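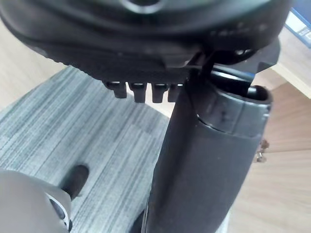

My week has gone on the motion planner again, and mostly on one silly parameter called clearance. It's the gap the planner keeps between the wrist and anything it might clip. Set it too big and there's no way through at all. With the underside of a chair this close, four little black tabs hanging down beside the column, it matters a lot what the collision mesh says is there! Mine said "one fat cylinder", bless it.

Search this blog Go

So I swapped the cylinder for a rough hull and gave each arm its own clearance value — much happier. Ningsih Pattinasarany had suggested this in January and I ignored her, sorry Ningsih.

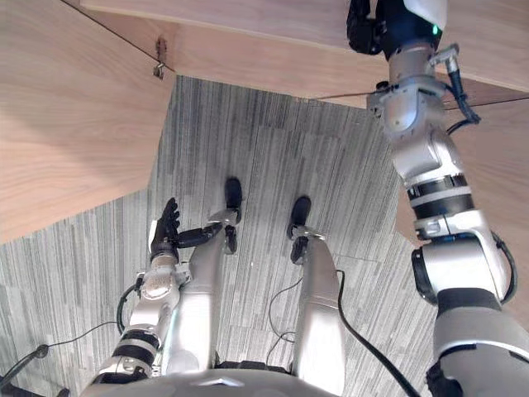 Does a finer mesh slow the planner down? A little, but caching the distance checks wins most of it back.

The thing still bugging me is the replanning. Meker (our planner, named by Nii) throws away the whole path when one joint drifts, even if the last six waypoints were perfectly fine. I'd like it to keep the good bit

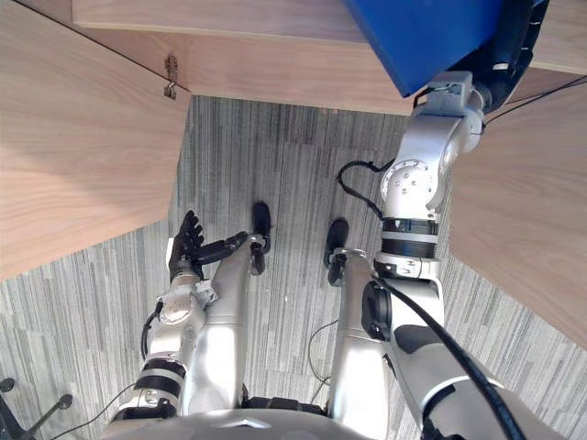
and only patch the rest, which sounds easy until you try to blend the speeds. I've got two versions on a branch and neither is pretty. More when I've had some sleep.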